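4.2 A stall during the shoe-tidying task

Of all the faults we logged in January, the one that taught us the most came from the plainest task in the set. Nitum is asked to pick up footwear from the floor and put it on a low metal rack, one shoe at a time, keeping pairs together. The planner, Rekitz, holds a list of every shoe it believes is in the room and works through that list until it is empty. We were delighted with how well this worked in the first weeks, and we still think the pair-based plan is the right one.

The fault showed up at the Uststead apartment. Rekitz builds its list from the head camera, and each entry stays on the list until the robot confirms a placement. If one shoe of a pair drops out of view without a confirmed placement, the planner keeps its entry alive and waits for it. In 7 trials the wait never ended. The arm stayed raised, the base stayed locked, and the log filled with the same request for a partner shoe, 2269 lines short of nothing useful in the shortest case and 2769 lines long in the worst. Figure 3 gives two head-camera views from this room.

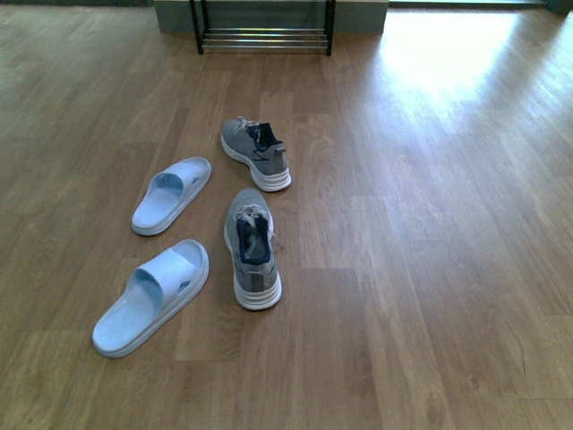
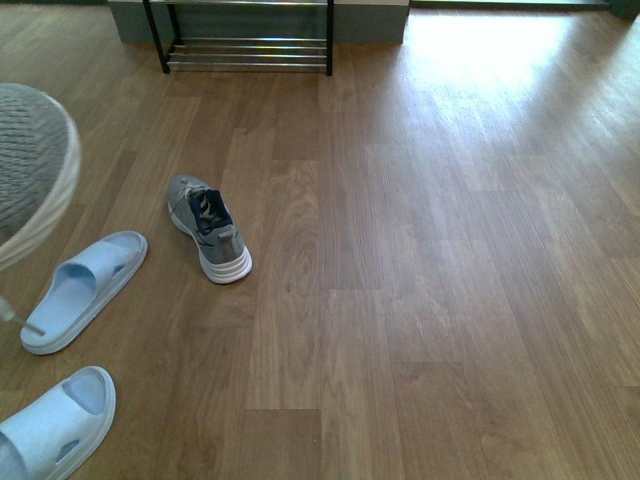

Figure 3. Floor and rack at the Uststead apartment. First view: two sneakers and two slides. Second view: one sneaker and two slides.

Jahangir Wickramasinghe argued, on reading an early draft, that we were too quick to call this a planning fault. A robot that stops with its arm in the air is a safety matter first, he wrote, and the paper should say what a person in the room is supposed to do while the planner is waiting. He also asked why the base lock could not be released by hand.

We agree with both points, and working through them was a real pleasure — the fix came out smaller than any of us had hoped. Each entry on the list now has a time limit. When it runs out, the arm lowers to its rest pose, the base unlocks, and only then does the planner look over the floor again and build a new list. The stop button now frees the base as well. We reran the 7 failed trials from their recorded starting layouts and none of them stalled.

One weakness remains. A fresh list has no memory of the old one, so a shoe that has been carried out of the room is forgotten and its partner is treated as a single.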